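Last updated: 3 April 2021
Category: Owner Guides > Portable Power > Setup and Storage

Section 4: Setting up the Prudier 600 power station

Read this section before you charge the unit for the first time.

4.1 Choosing a location

1. Place the unit on a flat, hard surface away from sinks and heaters.
2. Leave the vents on both sides clear.
3. Keep fuses, adapters and spare leads together in a closed toolbox near the unit.

CAUTION: Do not run the unit inside a closed cabinet or under a blanket.

4.2 First charge

1. Switch the main power off.
2. Connect the wall charger to the unit, then to the outlet.
3. Charge until the display reads 100. Do not stop early on the first charge.
4. Unplug from the outlet first.
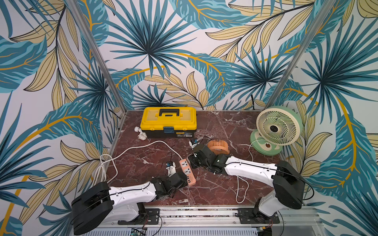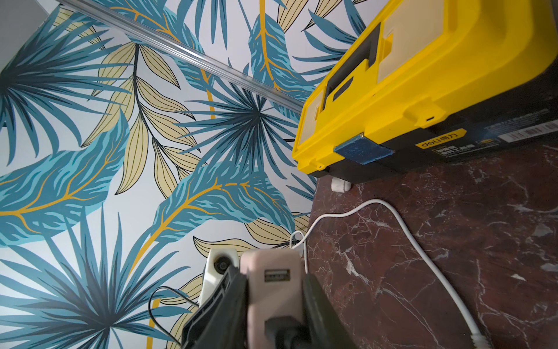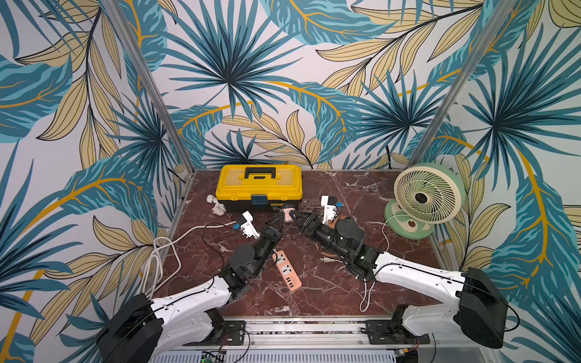 Fig. 4-2. Yellow toolbox, kept near a patterned wall.

4.3 Connecting appliances

1. Add up the wattage printed on each appliance. The total must not go over 600.
2. Plug in the largest load first and wait for the green light.
3. If the unit beeps twice, remove the last item you plugged in and press Reset.

Note: Units sold before February use the older Jaltero charger. The two chargers are not interchangeable. Check the plug shape if you are not sure which one you have.

4.4 Storage

Store the unit half charged and top it up every three months. Do not store it above 38 °C. The battery is rated for 3000 cycles when kept this way. If the case is swollen or smells of solvent, stop using it and contact the Zarkville service desk.

Contact Support | © 2021 Prudier | Back to top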